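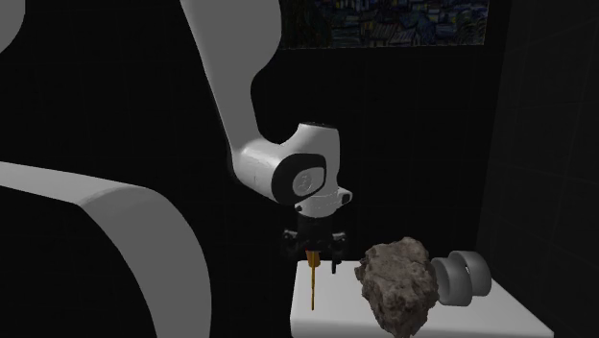 How do I find out which denomination my great-grandfather's church belonged to before the split?

mossybank31

I'm putting together a little history of the church my family went to in Plalside, and I've got myself stuck. The building is still standing (it's an antique store now, mostly lamps) and everybody in the family calls it "the Presbyterian church." Fine. But I have the old communion roll, a handwritten book with 146 names in it, and on the inside cover somebody wrote "Associate Congregation of Plalside" and then crossed out Associate and put "United" over the top in different ink.

So which was it? My aunt says there was a big falling out over singing hymns instead of psalms and half the people walked out and started meeting in a barn at Hundel. My cousin says no, the fight was over whether the minister could belong to a lodge. I've read a couple of general books on Presbyterians in America and they're fine on the big stuff, but they don't get down to one small church in the middle of nowhere.

I've already tried the county library, which has a folder with nine newspaper clippings in it, all of them about the steeple. I don't really know what a session is or a presbytery, so please go easy on me. Where would the real records be, if there are any? And is there any chance the family stories are both right?

pewrenter

Sounds like you've got a nice one! The crossed-out word is your best clue. There was a body called the Associate Presbyterian Church, which came out of a Scottish breakaway group, and in 1858 most of it joined with most of the Associate Reformed folks to make the United Presbyterian Church of North America. So a book that starts out "Associate" and gets changed to "United" fits that merger pretty well. It doesn't prove it, though, and I'd want to see whether the roll has any dates on either side of 1858.

The session is the minister and elders of the one church. The presbytery is the next level up, made up of ministers and elders from a bunch of churches in the area. Both kept minutes, and the minutes are what you want. Session minutes are great for gossip, I have to say. People got called in for dancing, for drinking, for going to hear some other preacher, and it all got written down with names. If folks left for Hundel over a quarrel, it'll probably be in there somewhere, or else you'll find a run of members marked "dismissed" or "withdrawn" close together.

Where to look: start with the Presbyterian Historical Society in Philadelphia. Search their catalog under the town name and then under the presbytery name, and write to them if nothing comes up. Presbytery lines got redrawn a lot, so the church may be sitting under a name you don't expect. After that, try whichever church is the closest living relative of yours. When a congregation closes, the books are supposed to go to the presbytery, but plenty of them ended up in a clerk's attic – I found ours in a cedar chest under a quilt.

As for your aunt and cousin, they could easily both be right. Those churches sang only psalms for a long time and they were also strict about secret societies. Not everybody went into the 1858 union either. Some Associate congregations stayed out and carried on under the old name, so your barn people may have been the ones who said no thanks.

tulip_rd

its presbyterian. they're all the same thing now anyway. my grandmother's was too

Have you tried the cemetery

ledgerlines

Agree with most of what pewrenter wrote, but I'd go look at the deed before writing to anyone. It's free or close to it at most county recorders, and the deed for the church lot usually spells out who the trustees were holding it for, in full and very long-winded language. Ours said "for the use of the Associate Congregation adhering to the principles of" and then went on for half a page. If there was a fight over who kept the building there might be a lawsuit as well, so ask for the old civil court index while you're at the courthouse. Church property cases are wonderful reading, because both sides had to explain themselves under oath.

Two other places I'd try. First, any published county history from the 1870s or 80s. They nearly always have a chapter on churches, with founding dates and a list of pastors. Don't trust the dates too far, they were mostly collected by asking old men, but the pastors' names are gold. Once you've got a minister's name you can look him up in the denomination's printed rolls and see which body he belonged to in a given year. That's how I sorted out my own people, who turned out to be in three different denominations without ever changing pews.

Second, the antique store. Ask the owner if anything was left in the building! I got a stack of communion tokens that way. They're little metal pieces handed out to members who'd been approved to take communion, and the letters stamped on them are often the initials of the congregation or the minister. If yours has an A.C. on it somewhere, that would make me very happy.

And please photograph that inside cover in good daylight, straight on and then with the light coming in low from one side. Faded ink can show up better that way, and you may be able to make out a date or some initials next to the correction.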